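How Clay Becomes a Tile

By Liv Bråten

Print this page | E-mail this page

Look around your bathroom or kitchen. You will probably find tiles somewhere. People have been making them for thousands of years, and the main steps have not changed much.

Tiles start as clay. Clay is a kind of very fine mud that comes out of the ground. When it is damp, you can squash it and roll it, and it keeps the shape you give it. At a tile factory, machines mix the clay with sand and other ground-up rock, then press it flat in a mold.

Next the tile has to dry. If there is too much water left inside, it turns to steam in the oven and the tile can crack or even burst.

The oven is called a kiln. It gets much hotter than the oven at home – often more than 1,000 degrees Celsius. That much heat changes the clay for good. You can add water to dry clay and make it soft again, but you can't do that with a fired tile.

Many tiles also get a glaze. Glaze is a thin coat of ground minerals that melts in the kiln and turns to glass. It keeps water out and gives the tile its color. Iron in the clay or glaze can make reds and browns. Copper can make green.

To put tiles on a wall, a tiler spreads a sticky paste and presses each one into place, leaving a small gap between them. 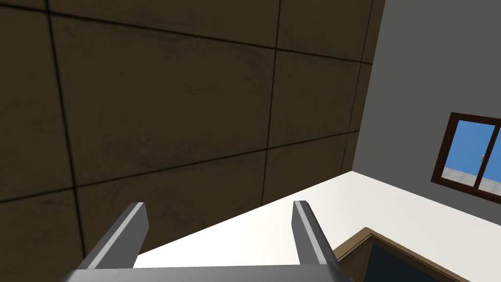 The gaps get filled with grout, a paste that sets hard. Grout keeps water and crumbs from getting in behind the tiles. It can be white, gray, black or almost any other color.

Words to know
Kiln – a very hot oven for baking clay
Glaze – a glassy coating
Grout – the filling between tiles

Comments

Joar, age 8: I made a clay tile at school and it cracked. Now I know why.

Natalia Zamudio: My class of 7-year-olds liked this. Could you do one on bricks?

Edvin Lie: Does grout go in the kiln too?

Liv Bråten: No, Edvin, it hardens on the wall.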